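Mamo Tank, tan-brown

Women's sleeveless tank. Scoop neck, wide body, straight hem. Part of the Dollwood basics range, made in small runs and restocked when we can get the fabric.

In stock: S, M, L, XL
Sold out: XS, XXL (back in December, hopefully)
Style no. 121
Ships folded, no hanger

Quick notes

Our best selling top, four summers running. People buy one, then come back for two more. The color is a warm tan that leans brown indoors and goes lighter in full sun, so if you're matching it to pants or a skirt, check it by a window first. We get a lot of email about this.

Body is cut wide. It's meant to hang away from you, not cling. If you like a closer fit go down a size. If you're between sizes, also go down. Long torso? Stay with your usual.

Fabric

100% cotton jersey, mid weight. Soft from the first wear, softer after a few washes. Not see-through on the lighter sizes, we checked (same fabric on all of them anyway). Will wrinkle. It's cotton. A quick steam sorts it, or hang it in the bathroom while you shower.

Prewashed before cutting so shrinkage is small. Don't put it through a hot dryer and then write to us please.

Cut and stitching

Armholes are curved in a bit toward the neck so a regular bra strap mostly stays hidden. Stitching around the armhole is thin and pale against the tan, same on every piece in this color. Side seams run straight down and are sewn flat. They can roll a little after washing, just pull the top into shape while damp.

Straps are narrow. Not adjustable. Begoña Carrasco, our pattern cutter, moved them in slightly on the current version after complaints about slipping, and returns for that have pretty much stopped.

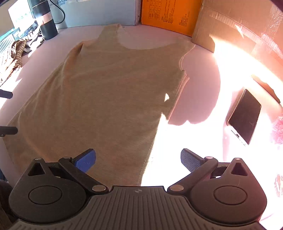
How do I measure a tank I already own to compare sizes?

Lay it flat on a table, smooth out the wrinkles without stretching, and measure straight across from the bottom of one armhole to the bottom of the other. Double that number and compare it to the chest line in the chart, which is garment size and not body size. For length go from the top of the strap down to the hem, at the longest point.

Size chart (garment, full way round chest)

The chart is on the card that comes with every order and on the main Dollwood sizing page. Allow a tolerence of half an inch either way, these are cut by hand. Chart for the older version is different, so if yours has the printed neck label instead of the sewn one, email and we'll send you the right one.

Care

Machine wash cold, inside out
Like colors
No bleach
Dry flat or on a line, out of direct sun
Low iron if you must

Sun is the big one. Tan fades faster than our black or navy. A day on the line won't hurt, a whole summer of it will. Sunscreen also leaves yellow marks around the neckline and the straps, so rinse those spots with dish soap before the wash.

Also comes in

Black, navy, oatmeal, brick. Brick is the Prarnmont mill cotton and feels slightly heavier. Same cut, same price.

Shipping

Orders go out from the Miltanum workroom on weekdays. Order before noon and it usually leaves same day, except during sale weeks when all bets are off. We reuse cardboard boxes for orders over 6 pieces, so yours might have somebody else's logo on it. Smaller orders go in a paper mailer.

Returns

Unworn, tags on, 30 days. Exchanges for size are free the first time. Put the slip in with the top, we get a surprising number of returns with no name at all and then its detective work.

From customers

"Third one. Wore the first to death. Neckline is the right depth, not too low when I bend over at work." Yaowalak Chareonsuk, size M

"Bigger than I expected, swapped for a S and now happy. Exchange took a week." Chutima Thepsuriya, size S

"Bought for my wife, she likes the color. Wish it had a pocket." Rutilio Arellano, size L

"Good under a cardigan. Wrinkles if you look at it." Wenjie Jiang, size XL

No pocket planned, sorry Rutilio.

Stock on this page updated 26 February 2023. Wholesale, minimum 6 per color, use the trade form.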